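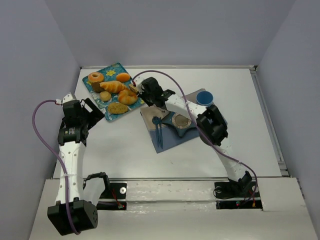

双臂桌面操作平台 六月进度报告

报送:Brodden 共享工坊小额资助项目
填报人:Amancay Painemal
项目代号:Flilton

一、本期工作概要

本期主要工作为围挡安装、双臂重新定位、腕部走线整改,以及餐食摆放任务的首轮遥操作采集。计划内的七项工作完成五项,标定自动化和右臂肘部减重两项顺延至下期。经费支出在批准额度以内,未发生科目调整。

二、机械部分

1. 围挡。工作区由开放台面改为三面围挡,左、后、右三侧封闭,前侧留给操作和维护。围挡内壁与台面均取浅色,目的是减少背景变化对视觉模型的干扰。上期报告中提到的傍晚时段识别率下降问题,在围挡装好后有所缓解,但顶部光源仍会在台面上投下连杆的影子,此项未解决。

2. 底座。两条臂均固定在前缘的白色台阶上,左右分置。原方案为夹具固定,连续运行后左侧底座出现偏移,现改为安装板加螺栓。左侧安装板旁的线束尚未收入线槽,红色细线外露一小段,下期处理。

3. 连杆。两臂采用白色带孔连杆,孔位沿用第一版图纸。多孔结构便于调整关节间距,代价是扭转刚度偏低。左臂在水平伸展姿态下末端有可见晃动,静止后才能进行夹取。下期试制加厚版本,只更换下连杆,上连杆暂不动。

4. 夹爪。右夹爪为黑色,左夹爪由黑、白两色部件组成,开合由腕部舵机驱动。指面曾试过三种贴层:裸面、薄硅胶、防滑胶带。裸面对光滑表面的物件打滑明显,防滑胶带在多次开合后起边,目前定为薄硅胶。

三、走线整改

腕部到底座的信号线换为紫色线缆,左右各一根,外走,不穿连杆。上期内走方案在肘部反复弯折,曾出现两次断线,每次更换需要拆下整条上臂。外走以后更换时间缩短到十分钟以内,缺点是线缆余量在空中形成较大的弧,俯视相机下会横跨部分工作区,对小件物体造成遮挡。

已试过在连杆中段加扎带,弧度减小,但腕部转到极限位时线缆绷紧,故撤除。拟改用带回弹的线夹,样件已向 Rahman 五金订购,尚未到货。

四、任务与物料

本期任务为餐食摆放,双臂在蓝色花纹托盘与餐垫之间转移仿真糕点。物料包括甜甜圈、可颂、圆面包、辫子面包、扁饼干等外形,另有星形边缘的深蓝色盘子、蓝色小杯和塑料叉子。选择这组物料的考虑是形状差异大:环形件可以夹边,弯曲分层的件重心偏移,扁平件贴近托盘底面,夹指不易插入。

目前任务拆分为四步:

(1)任一臂移动至托盘上方,选定目标;
(2)下探并夹取;
(3)抬升,越过托盘边缘;
(4)放至盘内,松开,回位。

托盘与餐垫每轮开始前随机转动一个角度,位置也作小幅移动。杯子和叉子在本阶段不参与夹取,仅作为障碍物保留。右臂的上连杆在夹取托盘右侧物件时会从餐垫上方越过,离杯沿较近,采集中曾碰倒杯子,已在软件中对该区域加了最低高度限制。

五、采集与测试结果

本期计划采集200段遥操作示范,保存803段原始记录,其中包含调试、中途放弃和重复动作,经人工筛选后可用于训练的为153段。未达计划数,主要时间消耗在走线整改和左臂底座返工上。原始记录全部保留,筛选标准写在工坊服务器的说明文件中,可供复核。

被剔除的记录按原因大致归为以下几类:

夹取失败后操作者用手扶正物件;
相机掉帧;
左右臂控制信号延迟不一致;
操作者误触急停。

其中延迟不一致的问题占比最高。排查后确认是两路总线共用一个转接板,右臂通讯负载高时左臂响应滞后。现已改为各用一路转接板,延迟恢复到可接受范围,复测尚未做完整统计。

用筛选后的数据训练了一个基线策略,只测试单臂转移,不测试双臂配合。圆形件和辫子形件的表现好于扁平件。扁平件失败的典型情形是夹指压在饼干上沿,舵机过载保护触发,需人工复位。双臂配合测试待标定完成后进行。

六、问题与风险

1. 标定。两臂相对位置目前靠手工测量后填入配置文件,每次拆装后须重做,耗时近26分钟。自动标定程序已有初稿,但标定板在围挡右后角反光,角点检测不稳定。

2. 右臂肘部。肘关节外形较大,伸展时会遮挡餐垫一侧的视野。减重方案为改换小型舵机,但扭矩余量不足,需先完成负载测算。如测算不通过,则保留现有关节,另加一路侧向相机。

3. 舵机温升。连续采集超过一小时后,底部舵机外壳温度升高明显。现规定每四十分钟停机一次,影响采集效率。左右底座均考虑加装风扇,供电另走一路。

4. 场地。工坊晚间八点以后供电线路与激光切割机共用,切割机启动时出现过一次控制板重启。已与工坊协调错开时段,长期方案是加装稳压电源。

七、经费使用

本期支出集中在舵机备件、线缆、围挡板材和转接板四项,票据已随本报告附上。仿真糕点与餐具由申请人自备,不计入资助款。风扇与稳压电源拟从原“加工费”余额中列支,金额未超过可自行调剂的比例,如资助方有不同意见,请在下期开工前告知。

八、下期计划

完成自动标定程序,并在围挡内做重复性测试;
左臂更换加厚下连杆,对比末端晃动;
线夹到货后安装,复核俯视相机遮挡情况;
补齐示范数据缺口,重点补扁平件;
开始双臂配合任务,由左臂扶住托盘边缘,右臂夹取;
整理连杆图纸和接线表,提交至 Zedholm 开放硬件目录。

其中前两项为必须完成项,其余视舵机备件到货情况安排先后。图纸整理工作已开始,连杆部分完成,夹爪部分尚缺指面贴层的尺寸标注。

附件:支出票据;筛选标准说明;接线表(草稿)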